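How to Track Down a Gripper That Closes on Air
By the Tullby workshop desk | May
110 shares | 22 comments

You launch your simulated kitchen run, the arm swings in beautifully, the log says "grasp complete" and there's nothing in the jaws! I love this fault. It looks like a disaster and it can usually be cornered in an afternoon, so grab your replay and let's go hunting.

Start with the wrist view and step through the approach slowly. Ours came from a Bevik arm model running in Vidal, and we had 300 replays that ended with an empty grasp. Pick one, pause while the fingers are still open, and write down the step number.
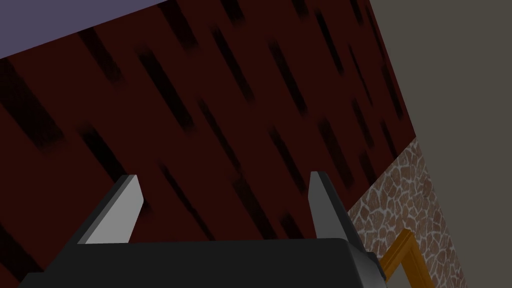 Issue 22

Now compare that step with the moment the close command goes out. In our worst replay the command fired at step 2,714, well before the fingers had reached the target. That told us to look at the target pose first and leave the motor settings alone (tempting as they are!).

Open the scene file and find the frame your target is measured from. If somebody has swapped a part or re-exported the room, the old offset may still be hanging around. Ours was, and the planner was aiming 110 mm short. 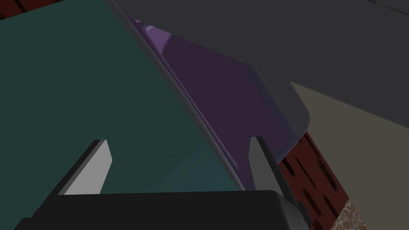
Next, turn on the collision shapes. A wrist this wide can touch a panel long before the fingertips get anywhere useful, and a contact sensor that covers the whole hand will happily call that a grasp. Limit the check to the two inner finger faces and require contact on both.

Then rerun the same seed. Please don't change the seed yet, or you won't know which fix did the work!
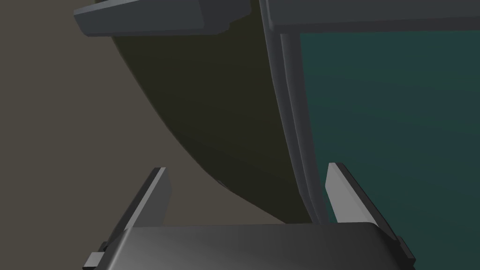
If the arm now stops and reports a missed grasp, great, that's progress. Correct the offset, run it again, and only then move on to fresh seeds. We keep the failed replays in a Brosier folder next to the fixed ones, with the old offset in the file name.

One safety note before you copy anything to a real arm: set the force limit low and keep the stop button within reach for the first few runs.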